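Gritetbridge Planner: Frequently Asked Questions

Getting started

What does Gritetbridge do?

Gritetbridge is the planning and control layer for cells with two arms working over one surface. It takes a task graph, a calibrated model of the cell and a stream of camera observations, and sends joint targets to both arms. It does not train policies. If you have a learned grasp model, you load it as a skill and Gritetbridge calls it.

Which parts do I need to install?

You need the core and one driver package. Watby, the perception module, is optional but most garment tasks depend on it. Wiegand is the log viewer and can run on a separate computer.

Can I use only one arm?

Yes. Set the other arm to "parked" in the cell file. The planner keeps it in the collision model and never sends it a command.

Cables and collisions

Does the planner know about external cables?

Only if you tell it. Cables that run outside the links are not in the manufacturer's arm model. Add a cable sleeve to each link that carries one, with a radius that covers the largest loop you see during a full range check. The default sleeve is 60 millimetres, and loops at the elbow often need 70.

Why does the planner refuse to reach into a bin I can clearly reach?

Usually the bin has been entered as a solid box. Change its type to "open container" and enter the rim height and wall thickness. Check the forearm clearance over the front rim as well, as the wrist can fit while the forearm does not.

Garments and hangers

How are hangers modelled?

Each hanger is a thin body with one free rotation about the rail. Watby estimates the angle on every update. A hanger seen edge-on gives a poor estimate, so the angle is marked "low confidence" and the planner will not thread a strap onto it until a second view agrees. You can lower the threshold, but Rainer Oltmanns, who maintains Watby, advises against it for anything with narrow straps.

Why does Watby split one garment into two?

Twisted folds and bunched hems are the usual cause. Turn on "merge by colour" and raise the fold tolerance one step at a time. If a garment is partly on a hanger and partly on the work surface, label the whole of it as one item when you annotate. The tracker expects a single mask even where the cloth trails away from the hanger.

Can one arm pick from the bin while a garment is still half on a hanger?

Yes, provided the two skills are on separate branches of the task graph. The planner reserves space for each arm and holds the second one back if the volumes overlap. In the Wulen cell the bin sits on the right side of the work surface, and the left arm's reserved volume stops short of it. 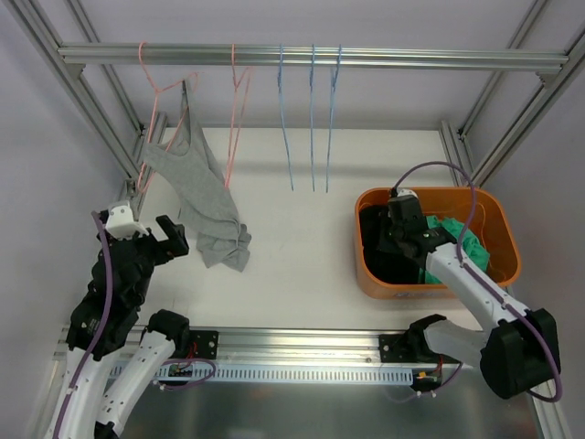 Timing and faults

What control rate should I use?

Leave it at the default unless your driver notes say otherwise. Raising it will not fix jerky motion caused by late camera data. Open the timing tab in Wiegand first and look at the age of each observation.

What does fault 7 mean?

The gripper reported closed but no width change was seen. With thin cloth this can be a false alarm. Set the material to "fabric" in the skill file and the check will use motor current.

How many times will a skill retry?

The default is 2 retries, after which the arm returns to its last safe pose and waits for an operator.

Support

Where do I send a bug report?

Export the session from Wiegand and attach it to a ticket along with your cell file. Bernd Meinecke looks after the planner queue. Reports without a cell file go to the bottom of the list.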